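17 December 2025
Tukadell notebook, shared bench at Skastthorpe

Picking up from the last page. The kitchen sim finally runs from start to finish without me babysitting it, and I've been grinning at the monitor all evening. The real arm is still in pieces on the bench waiting on the shoulder bearing, so everything below is sim only. Nothing here has touched hardware yet.

Where things stand:

Loader now reads the kitchen and the arm from two separate files, so whoever works on the mount no longer has to touch the room. Base sits right beside the island. I tried it farther out first and the arm had to stretch nearly straight to get over the marble, and a nearly straight elbow is bad news for the solver (it flips, it shudders, you get the idea). Closer is so much better! Reach radius is set at 702 mm for planning, and I'd like to leave it there until we measure the real one.

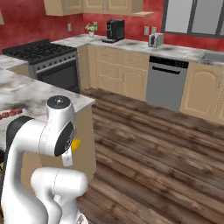 Arm up by the island, back counter and window behind. Sausage or skewer thing at the left end of the marble.

The lighting in this one is the new setup. I turned the window way up and left the floor darker near the base, and I really like how it reads now. The old flat lighting made the marble look like one big gray smear, and the detector hated it. It still isn't in love with the smudgy veining. Two false hits on dark patches in the stone, both at low confidence, both gone when I raised the threshold a bit. Someone should try a plain countertop texture as a check. I keep meaning to and then I get distracted by making the arm move.

Motion settings, written down so I stop losing them:
control step 500 Hz
grip force limit 51 percent of max
joint speed capped at half for anything over the plate
finger collision mesh: the simple one, NOT the detailed one

That last line cost me most of an afternoon. With the detailed mesh the fingers kept catching on the rim of the plate, or on what the physics thought was the rim, and the whole forearm would kick. Swapped in the simple boxes and it calmed right down. The detailed mesh is still in the Flanonska folder if anybody wants to fight with it. Be my guest.

Task is the same as before: food item and yellow plate, top-down approach, fingers straight down. I rewrote the approach so that the hand gets its heading sorted out well above the counter and then only drops. Before this it was rotating on the way down, which looked fancy and knocked things over. Drop only is boring and it works way more often. I had a run going for 1690 episodes while I cleaned up the bench, and the log is in the shared drive under today's folder. I haven't gone through the failures properly. First skim says most of them are grasps too close to one end of the food item, so it swings when lifted.

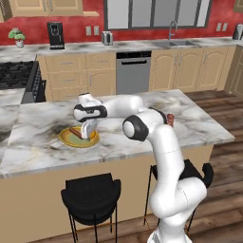 Fingers pointing down over the plate, brown item lying at a diagonal.

Diagonal placements are the ones I care about. When the item lines up with the plate edge of the island the heading is easy and everything looks great, and then you rotate it and find out what you've really got. Look at where the fingers are relative to the one end of the item, that's the end-grasp problem again. I want to bias the target toward the middle and see if the swing goes away. Should be a small change in the picker, maybe ten lines.

Also worth a look is the elbow. It hangs out over the counter at that pose, and the forearm hides part of what's behind it from this viewpoint. Second camera on the other side would help. The Man config has a slot for one already, just commented out.

Stools: I left them in on the collision list. They cost a little planning time, but I'd like the base and lower link to be checked against them every time. If planning gets slow we can swap them for plain boxes.

To do:
middle-biased grasp target, rerun same seeds
plain countertop texture test
second camera on in the Man config
sort failures by item angle
measure the real reach once the bearing is in
check that the bench plate holes match the base footprint before drilling anything (please wait for me on this, I want to watch)

Left the sim machine on, the rerun is queued. If the fan gets loud just crack the side panel open.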